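Kukeck Dressmakers' Circle, August meeting
Notes by Valtteri Kauppinen

We got going at 7, once everyone had coffee. I'm writing these up from my own scribbles, so shout if I got something wrong!

Last month's minutes: fine, apart from me spelling Sakville with two k's (sorry, Sakville people). Fixed.

The fall skirt pattern. Nkrumah brought in his sample of the wrap skirt, the one with the deep side pleats, and we passed it along the table. I love how it hangs, but the waistband rolls when you sit down. He wants to try a stiffer interfacing and cut the band a bit wider. Agreed, and he'll have a new sample for next time. We also argued for ages over pockets (I was for them, loudly). Pockets are in.

Fabric order. Vidbridge has the navy linen blend back in stock, and we voted to spend up to $500 from the shared pot. I'm placing the order. Please send me your yardage before I do, not after, like in spring! 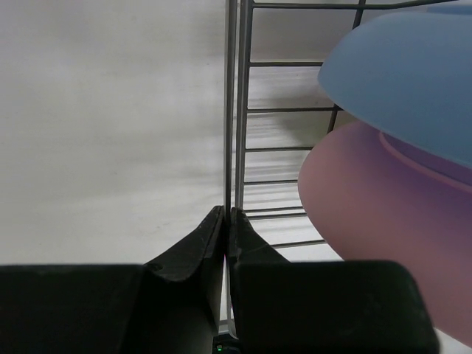 Linings came up too, and we couldn't settle it. Half of us want the slippery stuff because it feels nice over tights, and the rest are sick of sewing it. Nkrumah Darko will make 2 test linings, one in each fabric, and we'll pick after trying them on.

Hem swap night: moved to the Sakville room, same time. Bring your own pins, mine keep walking off.

Still open: buttons for the shirtdress, and who has the good buttonhole foot. Wrapped up at 9:15.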